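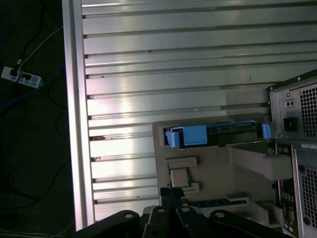
Practice board by the slatted panel, drive in its bay, cable situation on the floor at left

Plurnevora Forums > Workbench > Teaching and Practice
Topic: Plastic practice board vs. a dead motherboard

ilona_farkas
Aug 18, 2020
I've been putting together a practice setup for people who have never opened a computer and would prefer to break something cheap first. The board is beige plastic, with a drive bay across the top, a square processor in a socket frame under that, and a long dark slot farther down that I'm calling the memory slot until someone corrects me in an unpleasant tone.

The blue and black thing in the bay is a drive caddy. There's a latch clip on the left end and a small blue tab poking out on the right. First-timers go for the tab every time. It looks like the sort of thing you pull.

Question for the group: do I stick with plastic, or swap in a real dead board from the scrap pile? I have 47 of them and my husband has started referring to them as the guests.

tredero_tim
Real board. Plastic teaches people that computers are made of plastic. They need to feel how much force a memory stick takes before it clicks, and no mock-up gets that right. Also, what is that aluminum thing behind it? Looks like a garage door having a nice retirement.

ilona_farkas
Slatted extrusion panel, bought secondhand for its grooves, which I have yet to use for anything. They're excellent at holding specks. I wipe it down before each class and then there are specks.

SubiraM
Disagree with Tim, as is tradition. I taught hardware basics at Janevski for years, and we began on real boards. Half the first session went to bent socket pins and apologies. With plastic, people practice the order of things – drive, processor, memory – until it's boring, and then you hand them something that can be ruined. Boring is what you want.

My complaint is with the floor. Power strip face up, something plugged in, cables wandering past it. You have students walking through there?

ilona_farkas
They walk on the other side. Mostly.

SubiraM
Ilona.

ilona_farkas
Fine. I'll mount it on the wall. The blue cable stays on the floor until I remember what it does.

natum_parts_bin
Can we go back to the caddies? I have a shelf of blue ones and the latches give up if you look at them. Which way does your drive sit, pins in or pins out? I've seen people load them backward and then lean on them.

ilona_farkas
Pins lead. Get the connector end toward you before it goes anywhere near the bay, and check that the drive is sitting square in the blue frame. The gold strip is hard to miss once you know you're looking for it, and on this one there's also a pale disc showing through an opening in the caddy, next to the pins. I tell people to say "gold goes in first" out loud. They hate it. It works.
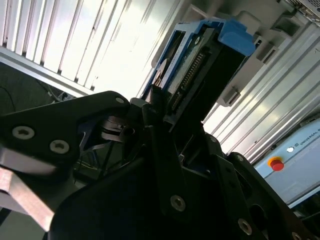

Re: Plastic practice board vs. a dead motherboard

natum_parts_bin
OK, that's clearer than the sheet that came with mine, which had one drawing and a warning about lakes. Bright blue tab on top is the same as on my shelf. I'd still worry about the latch after 40 cycles.

tredero_tim
Forty is generous. I had one go on the second try. I was being gentle, too.

SubiraM
Tim, you have never been gentle with a drive. I have shipped you replacements.

tredero_tim
One replacement. In July. And the first one was cracked before I dropped it.

ilona_farkas
Mine's at 73 insertions with the same clip, so somebody's thumbs are the variable. Going with plastic for the first session and guests for the second. Does anyone want a dead board? Local pickup. You may not choose which.

natum_parts_bin
I'll take three if they come with the heatsinks.

ilona_farkas
They do not come with the heatsinks.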